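In praise of the boring demonstration

Loteck, 27 Aug 2024

I have a confession that won't make me popular with the people who pay for the computer time. I think most of us gathering examples for robot learning are gathering far too many of the easy ones, and I include myself, because I spent most of March doing exactly that and feeling very pleased about it!

Our little project is called Grinix. It learns to put small parts into a box and take them out again, and it learns by copying: one of us drives a simulated arm through the job, the software records every joint and every view, and the recording goes in the pile. By the end of the month we had 300 recordings. I put the number in an email with an exclamation mark (I know, I use too many). Then we trained on the lot, moved the box a hand's width towards the edge of the table, and the arm went down with great confidence into the place where the box used to be.

So what was wrong with the pile? I sat down with a large pot of tea and watched the recordings back, one after another, and after a while I could have hummed along. The same approach from the same side, the same little pause over the rim, the same drop. I had got good at the task, you see, and being good at it I did it the same way every time. Out of the whole pile I marked 113 as different enough to be worth keeping, and I was being kind to myself.

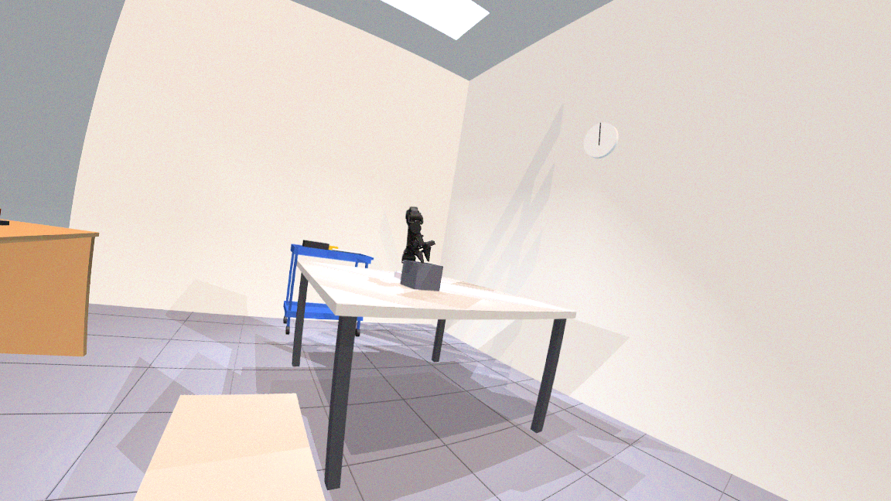

The usual answer to this is to let the simulator do the shuffling. Change the colours of the walls, swing the lights about, tilt the viewpoint, turn each recording into dozens. Vunon, the tool we use, will do it overnight while you sleep, and I do use it, and it does help with a certain kind of silliness, such as a policy that panics at a shadow on the floor. But I've come to think we lean on it much too hard. You can repaint the room as often as you like and the hand in the middle of it is still making my one tidy movement. The variety I was missing was in the driving, and no amount of fresh wallpaper was going to put it there.

What I'd like to see more of is mess. Bad starts, for one thing. Begin with the gripper on the wrong side of the box, or too low, or pointing at nothing useful, and then sort it out. Fumbles too, so long as you carry on and recover from them. We used to throw a recording away the moment somebody nudged the box by mistake, which now strikes me as mad, seeing that nudging the box is the very thing the trained arm does all day long and has never once been shown how to deal with.

I also think we should swap drivers more often than is comfortable. A new driver is slow and dithers, and the recordings look awful next to mine (sorry, but they do). They also go round corners I'd never have thought of. We tried it with 5 drivers in the end, 30 recordings each, and I asked for no practice runs beforehand. I won't pretend it was a proper study. I changed a couple of other things that same week, which was naughty of me, and a reader with a stricter mind than mine is welcome to grumble. Still, the arm trained on that scruffy set found the box in places where the old one had given up, and I know which of the two I'd rather build on.

There is a fair argument against all this. Owino, our older sorting project, was trained on hesitant driving and picked up the hesitation along with everything else, so it would hover over a part like somebody choosing a biscuit. Copying learners copy the lot, and a pile made only of muddle will teach muddle. I'd keep a good share of clean runs for that reason, and I'd ask the slow drivers to finish what they start, even if it takes them three goes to get hold of the thing.

What I would drop tomorrow is the habit of reporting the size of the pile as if it were the result. Next time I send round an email I'm going to list the starting positions we've covered and the kinds of mistake we've recovered from, and leave the total for anyone who cares to ask. The box goes in a new corner first thing, and I've promised to drive left-handed.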